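Surgical suture

A surgical suture, commonly called a stitch, is a length of thread used to hold body tissues together after an injury or an operation. The word is used both for the thread itself and for the loop formed by it once placed. Suturing is the oldest method of wound closure still in general use, and it remains the standard against which staples, adhesive strips and tissue glues are compared.

Purpose

A wound heals when its edges are held in contact for long enough to allow new tissue to bridge the gap. Sutures provide this contact while the wound itself has little strength. A skin wound regains only a small part of its original strength in the first week or two, and the scar never becomes as strong as uninjured skin. Deep layers, tendons and the tough sheets covering muscle heal more slowly than skin and need support for longer.

Sutures are also used to tie off blood vessels, to fix drains and tubes in place, to join hollow organs and to anchor implants such as mesh or replacement heart valves. A thread tied around a vessel with no needle is called a ligature.

History

Threads of linen, hair, sinew and plant fibre were used for wound closure in the ancient world. Egyptian and Indian medical writings describe the sewing of wounds, and the Indian sources mention several needle shapes. Catgut, made from the intestines of sheep or cattle, was known to the physicians of the Roman period and stayed in use until recent times. Silk became widespread in the nineteenth century, when methods of sterilising thread were developed.

Synthetic fibres entered surgery in the middle of the twentieth century. Nylon and polyester came first, followed by polypropylene. The first synthetic absorbable thread, made of polyglycolic acid, was introduced around 1970 and led to a steady decline in the use of catgut.

Materials

Suture materials are classed in three ways: by whether the body breaks them down, by whether they are made of one strand or several, and by whether they are natural or synthetic.

Absorbable sutures lose their strength over a period of days to months and are later removed by the body. Catgut is broken down by enzymes, a process that varies between patients and causes a marked tissue reaction. Synthetic absorbable threads are broken down mainly by water, at a more predictable rate. Polyglactin keeps useful strength for two to three weeks, while polydioxanone keeps it for longer and is chosen for slow-healing layers.

Non-absorbable sutures include silk, nylon, polypropylene, polyester and stainless steel. Silk is placed in this class by convention, although it loses most of its strength within a year or so when buried in tissue. Steel wire is used chiefly to close the breastbone.

Monofilament threads pass through tissue with little drag and offer few places for bacteria to lodge. They are stiff, tend to keep the shape of their packet, and need more throws for a secure knot. Braided threads are softer and knot well but may draw fluid along their length. Many braided threads are coated to reduce friction.

Needles

Most modern sutures are supplied with the thread already fixed into the blunt end of the needle. This arrangement, called swaging, avoids the double thickness of thread found with an eyed needle and so makes a smaller hole.

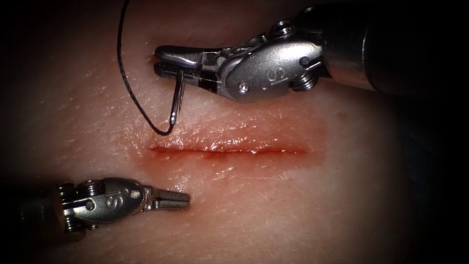 Needles are described by their length, their curve and the form of their point. The curve is given as a fraction of a circle. A three-eighths curve is common for skin, and a half-circle is used where there is less room to turn the wrist. Straight needles are held in the fingers and are now less often used, partly on account of the risk of injury to the operator.

Taper-point needles are round in section and spread tissue without cutting it. They are used on bowel, vessels and fat. Cutting needles have a triangular section with sharp edges and are used on skin. In a conventional cutting needle the third edge lies on the inside of the curve; in a reverse cutting needle it lies on the outside, which lowers the chance of the thread pulling through towards the wound. Blunt-point needles are used on soft, easily torn organs such as the liver.

Sizes

The size of a suture refers to its diameter. The original scale ran upwards from 1. As finer threads came to be made, sizes below this were given as 0, then 00, and so on, written as 2-0, 3-0 and 4-0. A larger number before the zero therefore means a finer thread. Size 2-0 or 3-0 may be used on the trunk, 5-0 or 6-0 on the face, and 10-0 or finer in eye surgery. A separate metric scale gives the diameter in tenths of a millimetre.

The strength required of each size is set out in published standards, and differs between absorbable and non-absorbable materials. Strength is measured with a knot tied in the thread, as a knot is normally the weakest part of the line.

Techniques

In interrupted suturing each stitch is tied and cut separately. The failure of one stitch does not loosen its neighbours, and single stitches can be taken out early if part of the wound becomes infected. 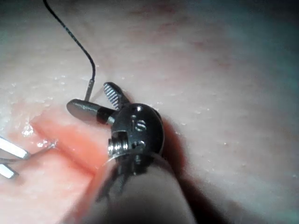
In continuous suturing a single thread runs the length of the wound and is tied only at the ends. It is quicker and spreads tension evenly, but the whole line depends on a small number of knots.

The mattress stitch crosses the wound twice. The vertical form takes a deep bite and a shallow one in the same plane, and turns the skin edges slightly outwards. The horizontal form spreads tension along the edge and is used on fragile skin. A subcuticular stitch runs within the skin, parallel to the surface, and leaves no marks at the sides of the scar.

Bites are normally placed at equal depth and equal distance on either side. Excessive tension reduces the blood supply to the edges and may cause the thread to cut through.

Removal

Non-absorbable skin sutures are removed when the wound can bear ordinary movement. Usual periods are about five days for the face, 7 to 10 days for the scalp and up to 14 days for the limbs and joints. The stitch is cut close to the skin on one side and drawn out from the other, so that exposed thread is not pulled through the tissue.

Complications

Complications include infection, reaction to the material, reopening of the wound and visible cross-marks. Buried knots may work their way to the surface some weeks after closure, and the exposed thread can then be trimmed or withdrawn.

See also

Ligature
Surgical staple
Tissue adhesive
Wound healing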